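Pevier hand-held gripper pair – long review after proper use

Posted 2018-10-17 by Colleen Chan
Filed under: teaching kit, data collection

Writing this between sessions so excuse the state of it. People keep asking me by email what we think of the Pevier grippers and I keep typing the same reply. So.

Short version: good, buy the pair, budget for cable ties and for someone's patience.

What we use them for. We're gathering examples for a learning system. You hold one gripper in each hand, do the task yourself, the software logs finger opening and hand position and the video, and the model gets trained on the lot. No arm to drive. Before these we were dragging a Baxter about by the wrists, which is fine for one big slow movement and miserable for anything small. Lorenz Pfister did most of the dragging and has not asked to go back.

So far 1612 usable examples. 3714 recorded. Yes that's a big gap, more on that further down.

Grip and weight. Fine for me, a bit fat in the handle for Mariama Owusu, who has small hands and says her thumb goes numb if she does more than half an hour. She wraps hers with bike tape, helps a bit. Weight is nicely towards the hand and not out at the fingers, so you don't get that nose-heavy droop. The trigger is light. Too light at first, I kept half closing it without meaning to, and you can see that in the early recordings – little twitches on the way in. There's a screw to stiffen it. Page 24 of the manual, should be page 1.

Fingers. Good on boxes, cloth, anything with an edge. Less good on round things. If you come at something curved with the jaws flat they push it away from you, so come from above and let one finger go down each side. Took me ages to stop doing it like I would with my own hand. We now do round objects in their own block with a warm-up that gets thrown away.

Cables. My main moan. One per gripper, stiff, and always the wrong length. Too short to walk round the table with, long enough to catch a knee. Run them off the front edge of the table, down and back, NOT across the work surface. Across the top they nudge things mid-take and then the example is rubbish, the object has moved and it wasn't the gripper that moved it. Spyros Berisha spent a good while wondering why a cup was sliding on its own in his set. Cable.

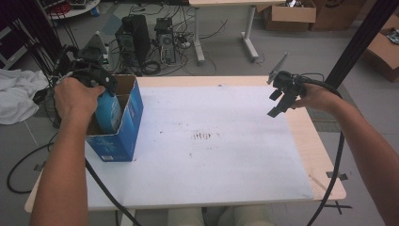 Box work with a gripper in each hand. Left one over the open blue box, cables off the front and right of the table.

Setup at the Hilludham room is nothing special. Pale table, big white board on top so the background stays plain, tape on the floor. Do the tape. Sounds fussy but we lost a whole batch to a table that had crept forward a hand's width between sittings. Also clean your board more often than we do.

Software. The recorder is called Jerker (no idea, don't ask) and is better than the name. Starts quick, doesn't fall over much, saves each take on its own so a crash costs you one example and not the afternoon. Things I don't like:

No undo on a label. You mislabel a take, you're in the file by hand.
The beep for start and the beep for fault are nearly the same beep. Who signed that off.
Calibration drifts if you leave it on over lunch. Redo it when you come back, it takes a minute.
Playback is fine on a fast machine and horrid on a laptop.

Now the gap between 3714 and 1612. Some of it is us. Rushed takes, wrong object, someone talking to the person recording and them stopping to answer. A good chunk is lost tracking, where the software decides it doesn't know where your hand is. Happens mostly when you cross your arms over or hold one gripper behind the other. Pevier sent an update in December which made that better, though I wouldn't call it cured. Wichai Thepsuriya does all our checking and reckons his own pass rate went up most when he slowed down and left a clear pause at the start and end of each take. We all do the pause now. It feels daft for the first ten minutes.

One thing I'd push hard on if you're new to this: don't let one person record everything. We did at first as Lorenz was quickest. The model learned to do things like Lorenz, left hand first every time, and got properly stuck when the box was on the other side. Mixed hands, mixed people, move the box. Slower, more rejects, better result.

Build. One jaw pad peeled, glued back on, has held. One trigger spring replaced free of charge, came in 3 days. The casing marks easily but who cares.

Price. It's a lot for what looks like two fancy litter pickers. Against the cost of another arm it's not a lot. Depends who's asking and which budget.

Would I get the wireless set instead? Tried a loan pair for a morning. Lovely to move in, but the batteries went before we'd finished a block and there was a lag I could see on playback. Keep the cables, grumble.

Scores, as the form wants them
Comfort: 3 out of 5 (Mariama says 2)
Fingers: 4
Software: 3
Support: 5, they do answer
Overall: 4

Will add a bit on the soft finger pads once they turn up, ordered seperately and still waiting. If anyone has used them on cloth please leave a comment, I'd like to know if they snag before I put them on both hands.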